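FOR RELEASE 09/10/2026

Osis publishes results of household chore trials: laundry handling close, folding and stairs still a way off

Osis, a developer of two-armed robots for homes and small businesses, today released the results of a trial that asked a simple question: which everyday chores can a machine do now, without a person stepping in, and which can it not?

The short answer is that the machines can do parts of many chores and all of very few. Over the trial period the robots made 1743 attempts at 20 chores, split between household work and light shop-floor work. Osis counted an attempt as finished only if a person coming into the room afterward would have had nothing left to fix. Attempts that needed a hand from staff, even a small one, were counted as unfinished.

By that measure, 11 of the 20 chores were finished more often than not. Only two, moving a basket from one marked spot to another and putting boxed stock on a waist-high shelf, were finished almost every time.

The household chores were run at Tukance, the test apartment and workroom Osis opened in January. The shop-floor chores were run in the back room of Barbieri, a dry cleaning and alterations business that has worked with the company on earlier projects. The control software used at both sites is Jollent, which Osis builds and maintains itself.

Laundry made up the largest share of the household work. Osis broke it into separate chores so that a failure in one step would not hide progress in another. Picking clothes up off the floor, putting them in a basket, moving the basket, loading a front-opening washer, unloading it, sorting by color and folding were all scored on their own.

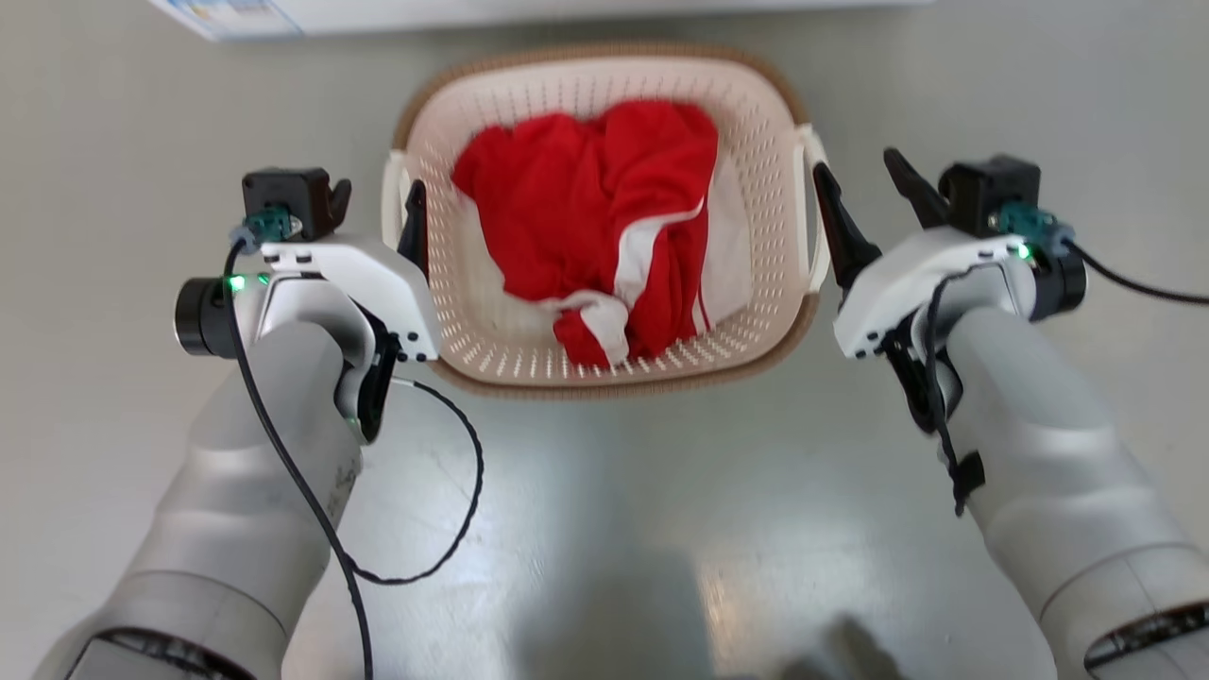
Two robot arms at a laundry basket holding red and white clothing.

Baskets turned out to be a good test for two arms. A basket with a handle at each end needs both grippers to close and lift at the same moment, or the load tips. Earlier versions of Jollent moved one arm first and then the other, and clothes ended up on the floor. The current version plans both arms together, and the trial results reflect that change.

Loose clothing remains harder. A shirt does not have a fixed shape, and one piece often hides another. The robots regularly picked up two items when they meant to pick up one. In the pickup chore this did no harm. In the sorting chore it was the most common cause of an unfinished attempt, above all when a white item was tangled with a colored one.

Folding was attempted with hand towels, T-shirts and fitted sheets. Towels were finished more often than not. T-shirts were not. The robots did not finish a single fitted sheet, and Osis has taken that item off its near-term plan.

At Barbieri the picture was mixed. The robots did well at shelving boxed stock, returning empty hangers to a rail and bagging finished garments that were already hanging. They did poorly at finding a customer ticket pinned inside a garment, and at anything that involved buttons. Staff at the shop also reported that the machines were slow. Osis agrees. Bagging took the robots several times as long as it took a trained employee, and the company does not claim that they would save a shop money today.

Kitchen chores were limited to clearing a table, wiping a counter and loading a dishwasher. Wiping was finished more often than not on a bare counter but not on one with appliances left out. Dishwasher loading was unfinished in most attempts, usually at the point where glasses had to go in next to plates already on the rack.

No attempt in the trial included stairs. The robots used at both sites work on a level floor, and Osis has no date for changing that. The company believes that this is worth saying plainly, as many of the homes that ask about its products have the washer on a different floor from the bedrooms.

Osis will not be offering a household product as a result of this trial. It will extend the laundry work at Tukance, starting with sorting, and will run a second round at Barbieri limited to bagging, hangers and shelving. The aim of the second round is speed - the same chores, done in less time, with no drop in the share finished.

The full results list every chore, the number of attempts at each, the rule used to score it and the most frequent reason for failure. Video of unfinished attempts is included along with the finished ones. Researchers and business owners may request a copy from the Osis press office at no charge.

About Osis

Osis designs two-armed robots and the Jollent control software that runs them. Its work covers laundry, tidying and light stock handling. The company operates the Tukance test site and runs trials with small businesses that agree to have their results made public.

Press contact: Osis press office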